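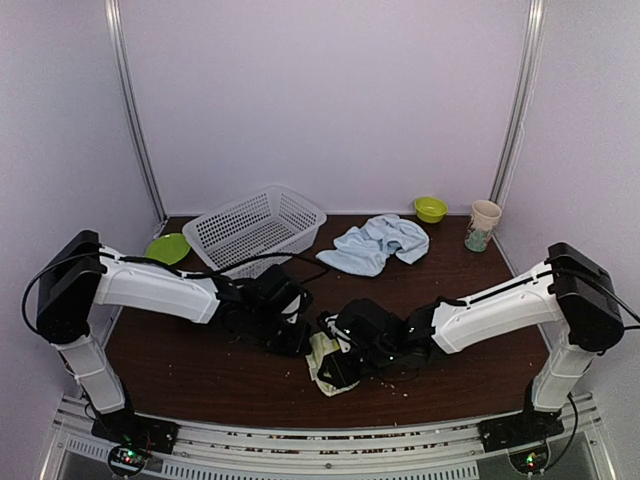

Working with Youth Councils - notes for session 2
Recruiting teens, and keeping them past the second meeting

Hi all! These are my notes from Wednesday, cleaned up a little, with the stuff I skipped when we ran out of time put back in. Bring them next week, we'll be marking them up.

Where we left off

Last time we talked about what a youth council is for. Quick recap for anybody who missed it: a council gives young people a real say in how a program is run, and "real" means there's at least one thing they can decide without an adult signing off on it. It can be small. At Camp Bezerra the council picks the closing-night program and the staff live with whatever they get (one summer it was a three-hour trivia contest, and I was the scorekeeper, and I'm still tired). Write down what your council gets to decide before you recruit anybody, since it's the first thing a sharp sixteen-year-old will ask you.

Who applies, and who doesn't

If you put up a flyer and wait, you'll mostly hear from kids who already join things. I love those kids, I was one of those kids, but a council full of them will tell you your program is great. The year I started with the Clustton Youth Council we had 509 teens signed up across the after-school sites and our applicants came from just two of them. Both of those sites had a staff person who walked up to kids and said "I think you should do this." That was our whole recruiting plan and we didn't even know it.

So, ask in person. Ask the kid who complains about the snacks. Ask the one who's always got the younger ones following her around. Say what you noticed, say what the job is, and then give them a few days to think it over. Teens who say yes on the spot are often just being polite to you.

The application itself

Keep it short. I've seen forms with an essay, a transcript and two letters of recommendation, for a group that meets once a month and eats pizza. Mine has a name, a way to reach you, and one prompt: tell us about something here you'd change. The limit is 400 words and most of the good ones come in way under. Let people record an answer on their phone if they'd like that better. And please read the answers for ideas - spelling and polish mostly tell you who had help at home. 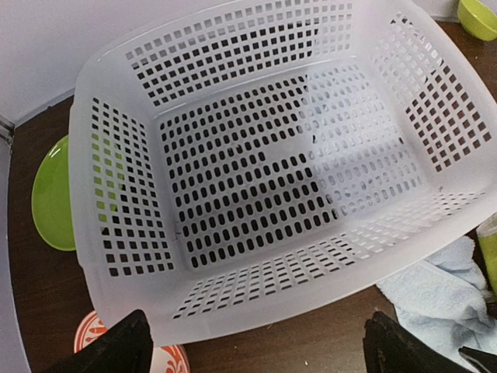 Deolinda Barros thought I was being too easy on this point. She said that a bit of effort up front is useful, that when her group in Dreson dropped the application altogether they filled every seat in a week and then had half of them empty by Thanksgiving. Fair enough! I'd say that's a case for a short form over no form, and she more or less agreed, though she'd still keep one reference from an adult outside the family. Think about which side you're on, because it's going to be one of the discussion topics next time.

Interviews

Do them, but call them conversations. Have a current member in the room and let that member ask the first question. Tell the applicants ahead of time what you'll ask. I used to think that was cheating and now I think I was mostly measuring who's calm around strange adults.

A few questions I like:

What's something adults here get wrong?
Tell us about a time you changed your mind.
What would make you quit?

That last one makes people laugh, and then they answer it, and the answer is nearly always rides home. 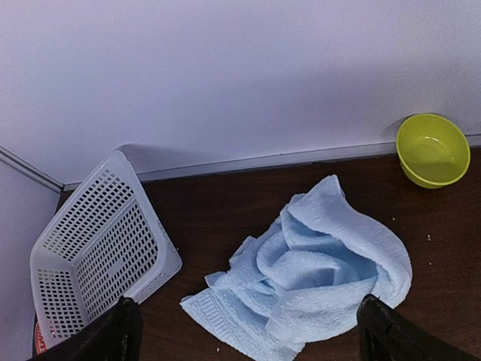 The first meeting is where I see new advisors lose people. They spend it on bylaws. Please don't! Spend it on one decision the group can finish that same night, even if it's only the meeting snack or the name of the group chat. What I do is write the choices on white index cards and lay them out on a bare tabletop, and a dark reddish-brown one like this is about perfect, the cards show up from across the room. Everybody stands, everybody moves cards, and the quiet ones get a turn with their hands before they have to use their voices. Leave the chairs against the wall until the card part is over. Then sit down, read the result out loud, and have a member (not you) write it in the minutes.

After the second meeting

Most of the dropping out happens right here. The newness is gone, there's a math test, the ride fell through. Things that have helped us:

Text each member by name the day before. A group message doesn't count.
Give every person a job by the end of meeting two. Timekeeper is a job.
Report back on whatever they decided last time, including the times it got turned down, and who turned it down.
If somebody misses, tell them what they missed and ask for their opinion on it.

Henrique Pinheiro asked in class what to do when a member stops coming but won't say they've quit. I gave a bad answer so let me try again. I'd reach out once to check that they're okay, once more to offer a smaller role, and then I'd leave the door open and fill the seat. Don't make them write a resignation letter. We had a kid vanish in October and turn up in spring with three friends.

For next week

Read the Plamden case, the whole thing, including the budget page. Draft your own one-prompt application and bring a paper copy. If you already work with teens, try the prompt out on one of them first and write down what they said back to you.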